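From the Sweets Table

Well, the candy swap has been and gone for another spring, and my dentist can stop reading right about now.

If you missed it, the idea is simple. Everybody on the Hawthorne side of the building brings a bag of wrapped candy, we tip it all out, sort it into boxes, and then everyone goes home with a mixed bag of things they would never have picked for themselves. I have been doing the sorting for a few years now and I still look forward to it more than I probably should at my age.

This time we had 122 bags to fill, up from 80 last May, so I started early. I like to use shallow cardboard boxes for sorting, the kind with walls just high enough to stop a gumball. Deep ones look tidier on the shelf, but you end up with your arm in to the elbow hunting for the last caramel, and things get squashed at the bottom. With a shallow box you can see what you've got left at a glance. I save them all year, and if you have any going spare please leave them by the Irnunwood door and I'll pick them up on my way past.

I also have opinions about tablecloths! For a long time we just sorted on the bare tables and it always felt like a tax office. A flowery cloth cheers the whole thing up, and it keeps the candy from skating off the end when somebody gets enthusiastic. Purple is my favorite for this because you can spot a dropped toffee on it right away.

Now, the sorting itself. I do it by wrapper first and flavor second, which drives some of my helpers up the wall, but hear me out. The twist-wrapped ones need gentle handling – pinch them by the middle and they stay shut, tug them by the ends and you have a naked candy and a sticky thumb. The sealed packets can take more of a beating, so they go in last, on top. Clear wrappers are the ones I go for myself. I like to know what I'm getting into.

We started with 608 pieces this year and I am told 580 made it into bags. I have no comment on the other 28 except that the coconut ones were very good.

A few things for next time. Please, please no chocolate bars if the weather is warm. We had a Jarkamer bag come in last year that had been sitting on somebody's dashboard, and I was scraping it off a cookie sheet for a good half hour. Hard candies, chews, toffees and jellies are all fine. Nut things are welcome too, but put them in their own bag with a note on it so I can keep them apart. And if your candy comes from a trip somewhere, write down where! Half the fun is arguing over what a flavor is supposed to be, and last time we spent most of an afternoon on one that tasted like plums to me and like soap to everyone else.

Leftover bags are on the shelf by the Mostix room until Monday, May 24, 2004, and after that they go in my purse. There are still a few with the sour lemon drops in them if you like that sort of thing (I can't be in the same room as them).

Same plan for the fall, I think, with more boxes and a second table. Start saving your twist wraps! 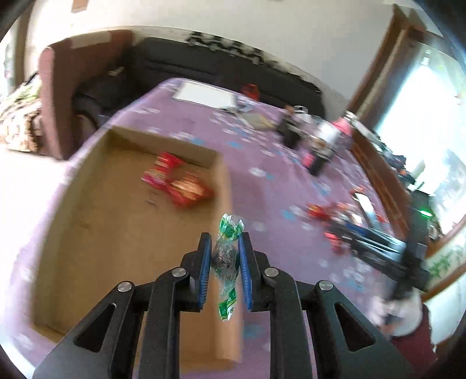 A twist-wrapped one, with a couple of red packages still in the box.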